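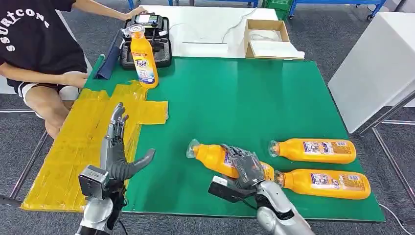 An orange bottle of Tide on the table, in front of the black tray-like device.

Ploltbridge Shared Laundry Room: Frequently Asked Questions

Please read before ringing Darcy. Darcy has asked me to put that first.

Who can use the laundry room?
Anyone living in Niskanen House or the flats over the bakery. Your cousin can't, however lovely, unless you are standing there with them and paying.

When is it open?
From seven in the morning until nine at night. The last wash has to go in by half past seven. A cotton cycle takes as long as it takes, and pressing the button again starts it from the beginning, as several of you have found out.

How do I book?
Use the sheet on the door. Pencil only. We tried an app called Zalero for a month and 13 people booked the same Thursday morning, so we are back to the sheet.

What does it cost?
One token for a wash and one for the dryer. Tokens come from Brock Després at number 18, who is in most evenings and does not give change. The old Flinent tokens fit the slot but do nothing once they are in there, and you won't get them back.

How much detergent should I use?
Less than you are using now. The cap is a measure and the lines inside it mean something, though you may need your glasses to find them. Ploltbridge water is soft, so go for the lowest line unless somebody has been playing rugby. If there is still foam in the drum at the end, run a rinse and try half next time. 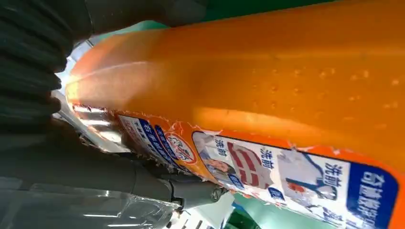

Liquid goes in the left-hand compartment of the drawer, powder too. The middle one is for softener. The right-hand one is for prewash, which I have never seen anyone do on purpose.

Can I leave my own detergent in the room?
Yes, on the shelf, with your flat number on it. Marker pen on the plastic lasts better than a sticky label. Anything without a number is considered a gift to the building.

Someone took my washing out of the machine. Is that allowed?
After ten minutes, yes. It should be in a basket with your dignity more or less intact. Before ten minutes, no, and you may sigh at them.

I have lost a sock.
Look inside the rubber seal, then in the box by the door. The box held 461 items when Darcy Marchand emptied it in April, nearly all of them single socks. They now go to the charity shop every three months, where I imagine they are thrilled.

Can I wash a duvet?
Singles only, in machine two. For anything bigger, try the launderette on the high street.

The machine says E18. What does that mean?
The filter is blocked. Switch off at the wall, put a towel down and ring Darcy. You have now read the page, so it's fine.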